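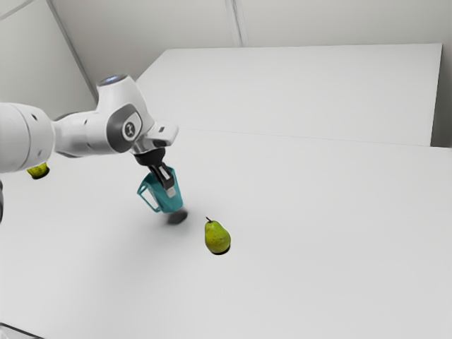 Right, a few of you asked how we went with settling our youngest into family day care after the long daycare place fell through, so I'm going to put it all in one thread while he's asleep. Grab a cuppa, I do go on.

Quick background. We had a spot at the Wotlow centre from June, and then the toddler room numbers changed and we didn't. They were very kind about it on the phone, but kind doesn't get you to work in the morning! So I went back to the list and started ringing.

I'd never properly looked at family day care before. For anyone as clueless as I was, it's one educator, in their own home, with a small group of little ones. Ours is Rosalía Mateos over in Singate and there are four under-fives there on the days he goes, plus a couple of school kids at the end of the afternoon.

My mum was suspicious. "So he's just at some lady's house?" Well yes, Mum, but a lady with a diploma, a fenced yard, a first aid certificate and a coordinator who drops in without much warning. She came along to the second visit and left with a cutting from the lemon geranium, so I think we can say she's come round.

Orientation was five visits. I stayed for the first two, went and sat in the car for the third (with the window down, listening, like a complete weirdo) and by the fourth I'd got brave enough to do the groceries. The fifth was a full morning including lunch and a nap.

The nap was what I'd been dreading. He's 26 months and has only ever gone down with one of us patting his back. Rosalía asked me to write out exactly what we do at home, down to the song, and she just did that. He took ages the first time and she sent me a message at 1.15 to say he was off. I may have had a small cry in the chemist.

Drop-offs since then have been mixed and I'd rather say so, as I remember reading threads like this with my eldest and thinking every other child in the country skipped in the gate. First week, tears every morning. Second week, tears at the gate but done by the time I'd reached the corner. Third week he had a cold and we went back to the start, more or less.

What helped us most was a goodbye that's the same every time. Shoes off, bag on the hook, one cuddle, one wave from the front window. I used to hang about for "just one more" and it dragged the whole thing out for both of us. Euan Tennant, who taught my eldest in kinder, told me that years ago and I nodded and ignored him completely. Sorry Euan.

Things I packed and didn't need: three bibs, a second pair of gumboots, the giant water bottle he can't lift. Things I didn't pack and should have: a hat that stays at her place, more undies than seems reasonable (we're mid toilet training, pray for us) and a family photo. She keeps one of every family in a little album and he takes it off the shelf to show people the dog.

On money, do check your own situation with whoever handles your subsidy and don't go by mine. The only surprise for us was the bond, which was $300 and due up front. We get it back when he leaves if we give proper notice. It was in the paperwork, I'd just skimmed that page at 9 at night.

Somebody asked what happens when the educator is sick. Fair question, and the one real drawback if you ask me. We've had it happen once. The scheme offered us a day with Kenna Cairns, who's a couple of streets over and whom he'd met at playgroup, and it went okay - not brilliant, but okay. If you've no family close by, ask about backup care before you sign anything.

And what do they do all day? Lots of outside. Water play, digging, feeding the chooks next door through the fence, songs before lunch. He's come home singing something in Spanish and I only know the bit about the frog. He's also begun carrying his plate to the sink, which his father has noted with great interest.

Ghazala Naqvi, I know you're starting visits with your two next month, so message me whenever, I'm happy to talk it all through. He's stirring now so I'd better go and find the blue cup before he's properly awake.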